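Piderley Home Backup: Set-Up Guide
Section 3. Choosing a spot, fitting the drives, first backup

480 shares 3 comments

Read this section before you plug anything in. Most people read it afterward, which is why Section 7 (Recovery) is so long.

Before you start

You will need the storage box, its power supply, the network cable that came with it, and an hour when no one in the house is trying to watch a movie. Write your admin password on paper and put the paper somewhere other than under the box. Burglars have also read the manual.

1. Pick a place. The box wants a flat, hard surface with a hand's width of air on every side. Carpet is bad. The top of a radiator is worse. A closet will do if the door stays open, but Feker's support desk would like you to know that coats fall down.

2. Run the network cable to your router first, while you can still reach behind things. Leave some slack so the box can be pulled forward for cleaning. Leave the power off.

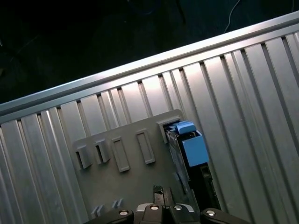 3. Ground yourself by touching bare metal before you handle a drive. The drives don't mind being looked at, but they dislike static, cookie crumbs and being set down with a thump.

4. Fit each drive in its carrier, label side up, and note the serial number on the card at the back of this guide. You will want it on the day a drive fails, and on that day you won't be in a mood to go looking.

CAUTION: Never pull a carrier while its light is blinking. The light is blinking at you for a reason.

Ours have blue tabs, and yours may be another color if you bought the older kit. They go in the same way. If a carrier needs force, it's crooked. Take it out and start over.

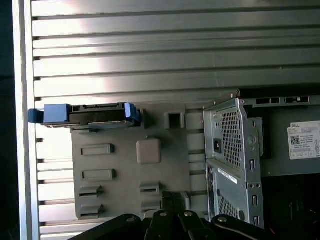
5. Slide the carriers home, close the front, and turn the power on. The first start is slow. Go and make coffee, and resist pressing the button again – a second press means "shut down," and the box is very obedient.

6. Open the set-up page on your computer and choose Mirror. You will get half the space you paid for and two copies of everything. Choose Spread if you enjoy living dangerously and own nothing you'd miss.

7. Pick the folders to back up. Photos and documents, yes. The Downloads folder, only if you can explain what is in it.

8. Set the schedule. Tuesday at 2 a.m. is the default, and we have never had a complaint from anyone awake to notice it.

NOTE: A first backup of 900 gigabytes can run through the night and well into the next day. Later ones copy only what has changed.

9. Restore one file as a test. Pick something small, open it, and read it. A backup you haven't tested is a hobby.

Go on to Section 4, Adding Other Computers.

Was this section helpful? 175 people said yes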